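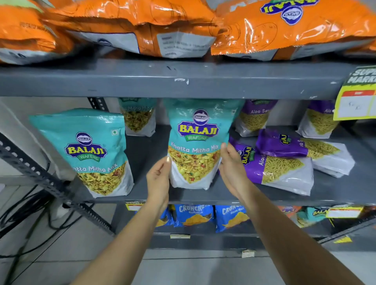
# O braço que tem medo de pacotes

Às seis e meia de sábado, a loja da Neltska ainda cheira a lixívia e a pão que há de chegar. A porta está fechada, a música ambiente já toca, e uma técnica da Sititent está deitada de lado no chão do corredor dos aperitivos, com uma lanterna na boca, a tentar ler o número de série de uma válvula que alguém montou virada para a parede. O alguém é a própria Sititent. Ela reconhece-o sem tirar a lanterna, e a confissão sai abafada.

A máquina de que cuida chama-se Vosar e tem uma tarefa que qualquer empregado em idade de fazer biscates de verão aprende numa manhã: tirar pacotes de uma caixa e pô-los na prateleira, de pé, com o nome virado para quem compra. Anda sobre uma calha aparafusada ao chão, ao longo de um único corredor, tem seis eixos e uma câmara no punho, e trabalha de noite. Latas, arruma-as com uma pontaria de relojoeiro. Com frascos também se entende. O que a desmoraliza são os sacos.

Um saco de aperitivos é, do ponto de vista de um robô, um objeto de má-fé. Tem ar dentro, e o conteúdo escorrega para o fundo assim que se levanta. A película brilha debaixo das lâmpadas, e o brilho muda de sítio conforme a ruga, de modo que a câmara vê ora um pacote, ora dois, ora uma espécie de aparição. Se a garra aperta pouco, ele cai. Se aperta muito, a loja vende migalhas. As pessoas resolvem o assunto com as duas mãos, uma por baixo e outra do lado, e pensam entretanto no jantar.

## A boca e os lábios

A garra vem da Başaran e é um compromisso com aspeto de polvo reformado: quatro ventosas de silicone em fole e, por baixo, uma pequena pala que sobe para amparar o peso. As ventosas agarram, a pala segura. Pelo menos é essa a ordem que vem no manual. Na prática, diz a técnica, passa-se a vida a convencer as duas partes de que trabalham para a mesma empresa.

O primeiro gesto da manutenção é passar o dedo pelo rebordo de cada ventosa. Há um aparelho para isto, com visor e certificado, que vive numa mala na carrinha. O dedo é mais rápido. Uma ventosa gasta fica lisa e um pouco pegajosa, e ganha um golpe minúsculo no sítio onde raspa na costura superior dos pacotes. Por ali entra ar, o vácuo demora a formar-se, e o braço fica parado diante da caixa com o ar de quem entrou numa divisão e se esqueceu do que ia buscar.

Hoje troca-se uma. A nova tem de ser empurrada para o encaixe com uma torção que o desenho técnico não prevê, acompanhada de uma palavra que o desenho técnico também não prevê. Segue-se o filtro. Abre-se o copo transparente junto à bomba e lá está o que o corredor tem para contar: pó, cotão de cartão, uma farinha amarelada com cheiro a especiarias. Cada pacote que rebenta deixa ali a sua parte. O filtro é lavado na copa do pessoal, ao lado de uma caneca com a asa colada, e seca em cima do micro-ondas enquanto se faz o resto.

O contador da bomba marca 1394 horas. O fabricante recomenda mudar as palhetas muito mais tarde; a técnica anota que as vai mudar na próxima visita. Pergunto-lhe em que se baseia. Encosta a palma da mão à carcaça e convida-me a fazer o mesmo. Sinto uma bomba. Ela sente outra coisa qualquer.

## Ensinar a prateleira

A segunda metade da manhã é calibração, palavra que soa a laboratório e que aqui se pratica de joelhos. A estante é de metal, do género que se monta com parafusos e resignação, e mexe-se. Mexe-se quando um cliente se encosta, quando a máquina de lavar o chão lhe dá um toque, quando alguém muda uma placa de um furo para o seguinte para caber um formato novo e não diz a ninguém. O robô acredita piamente que a prateleira está onde a deixou. Desta vez a placa do meio desceu 22 milímetros na ponta direita, e durante a semana o Vosar largou os pacotes dessa altura, com toda a delicadeza, um a seguir ao outro.

A correção faz-se com um painel de comando que pesa como uma lista telefónica e um autocolante quadriculado que se cola no canto da placa. O braço aproxima-se e olha. Recua e volta a olhar de outro ângulo. Repete isto em 19 posições, e em quase 19 corre bem. A que falta é sempre a do fundo, junto ao montante, onde a câmara apanha o reflexo de uma lâmpada e se recusa a pronunciar-se. A técnica tapa o reflexo com a mão, o robô dá-se por satisfeito e passa à seguinte. O procedimento oficial menciona «condições de iluminação controladas». A mão controla-as.

Depois há a questão das etiquetas. As de preço, presas à frente da placa, descem um pouco abaixo do rebordo, e a pala da garra, ao recuar, tem o hábito de as levar consigo. Na primeira semana de outubro o gerente encontrou um maço delas no chão, ao fundo da calha, e passou uma manhã a adivinhar preços. A solução da Sititent foi uma linha de programa que manda a garra subir antes de sair. A solução da loja foi fita-cola. Funcionam as duas, cada equipa atribui o mérito à sua, e eu não quis estragar o ambiente.

## O saco de ensaio

Para experimentar tudo isto usa-se mercadoria verdadeira. Houve em tempos um pacote de treino, cheio de arroz e fechado com ferro de engomar, que dava resultados excelentes e sem relação nenhuma com a vida. Agora a técnica vai à prateleira buscar os sacos mais difíceis que encontra, os grandes e bojudos, e põe-nos na caixa atravessados, de costas, uns por cima dos outros, como os deixa quem descarrega a carrinha com pressa.

O braço desce. As ventosas assentam, a bomba muda de tom, a pala sobe. O primeiro pacote viaja até à prateleira e fica de pé. O segundo fica de pé encostado ao primeiro, com uma inclinação que a técnica observa de cabeça igualmente inclinada. O terceiro solta-se a meio caminho e aterra na calha com um suspiro de ar comprimido.

Ela apanha-o, vira-o, apalpa-o: a película tem uma dobra mesmo no sítio onde a terceira ventosa assenta. Vai ao painel, baixa a aceleração do eixo da base, aumenta a espera antes de levantar e volta a pôr o mesmo pacote na caixa, com a mesma dobra para cima. À segunda passa. Repete mais algumas vezes, muda a dobra de sítio, escreve os valores novos numa folha plastificada atada ao armário elétrico. A folha tem várias camadas de caligrafia e pelo menos três cores de tinta, e é consultada antes de qualquer ficheiro.

Entretanto o filtro secou. Volta para o copo, o copo volta para a bomba, e a válvula virada para a parede fica virada para a parede, com o número de série finalmente copiado para um caderno, para o caso de um dia ser preciso encomendar outra. O gerente vem saber se pode abrir. Pode, responde ela, desde que lhe deixem aspirar a calha. Enquanto aspira, ele endireita com as mãos os pacotes da prateleira do meio, incluindo os que o robô acabou de pôr direitos.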